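Capítulo 4
El equipo que no sale en la foto

Empecé a seguir al Drakberg cuando tenía 10 años, y durante mucho tiempo creí que un club de fútbol eran once jugadores y un señor gritando en la banda. Luego entré a trabajar en la oficina del club, un mes de noviembre con un frío de mil demonios, y me encontré con una organización que había que alimentar, transportar y pagar cada mes.

En este capítulo vamos a estudiar esa otra plantilla – la de utilería, viajes, entradas y cocina – y veremos cómo se reparte el presupuesto de un club modesto. Trabajaremos con dos casos: el Drakberg, con 1374 socios, y su vecino el Lunidthorpe, que se las arregla con 308 (¡y sube de categoría!).

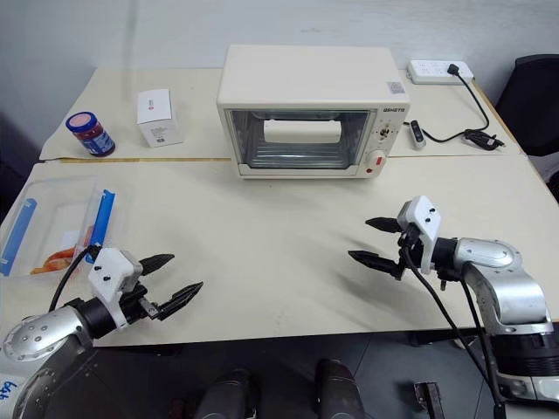

Figura 4.1. Horno tostador de sobremesa, con una regleta al lado.

Antes de meternos con las cuentas, os propongo un ejercicio que aprendí de Marianna Kwiatkowski, mi primera jefa. Coged un partido fuera de casa y anotad todos los gastos desde que sale el autobús hasta que vuelve. Comparad después vuestra lista con la tabla del apartado 2. Yo me olvidé de la lavandería y de los peajes, y Marianna todavía me lo recuerda cuando nos vemos.

4.1. Gastos fijos y gastos de jornada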